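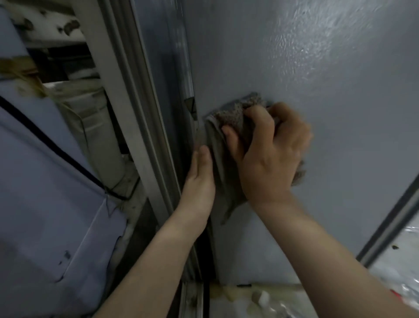

Seon-mi Son reckons the planner should stop worrying about where the door ends and start worrying about how hard it's being pushed, and she said so in the very first comment under the Padamier release notes. I think she's got a point!

Anyway, the news: Padamier 7 is out, dated 2019-05-19, and the big change is in how it plans wiping. The old version treated a surface as one flat patch and went up and down it like a lawnmower (fine for tabletops, hopeless on fridge doors, as I moaned back in March). The new one splits the job into strips, gives seams and hinge edges a strip of their own, and lets you cap the pressing force on each. You can also have a second hand hold the cloth while the first one moves, so the two arms finally share one plan.

Presau, who look after the code, say they tuned it on 3,484 recorded wipes. There are 287 closed bugs in the list too, and I read rather more of them than I meant to over my tea.

Three things are still missing, the one I mind most being any sort of check that a mark has gone. Stoyanova users get the update straight away, but if you're on Skomell you'll have to build it yourself for now. I'm trying that tonight.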